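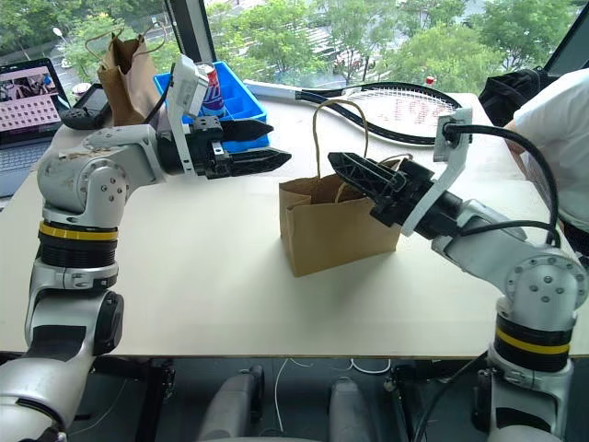

When should a two-arm cell be stopped for someone to walk in? Whenever a hand, sleeve or tool would cross the table edge while either arm is powered.

The steps below follow the Skukedley bench rules, as revised by Philomena Fahy in December. They apply to paired arms sharing one work surface, and to soft or light goods such as paper bags.

Before power-up

1. Mark the shared zone, where both grippers can reach. Keep 400 mm between the zone and any item not used in the task.
2. Park both arms outside the zone with the grippers open.
3. Check that each wrist camera bracket is tight and its cable has enough slack for full wrist rotation. Cables on the floor must be clear of the operator's path.
4. Name one operator. That person holds the stop control and does nothing else.

During the run

5. Let one arm enter the shared zone first. The second may follow when the first has come to rest or is holding the item.
6. Limit tool speed inside the zone to some 700 mm per minute for the first 3 cycles. Raise it only after the operator has signed the sheet.
7. Take a bag by the handle or the upper edge. Set grip force to the lowest value that holds - paper tears before the force alarm trips.
8. Observers stay behind the table line. Talking to the operator is allowed between cycles only.

After a stop

9. Do not resume from the point of contact. Back each arm out by hand guiding, the upper one first.
10. Log the joint positions and the reason for the stop on form 13. Send a copy to Donal Mac an tSaoi if the two arms touched.

Sites running Oltik controllers must also re-home both wrists before step 5.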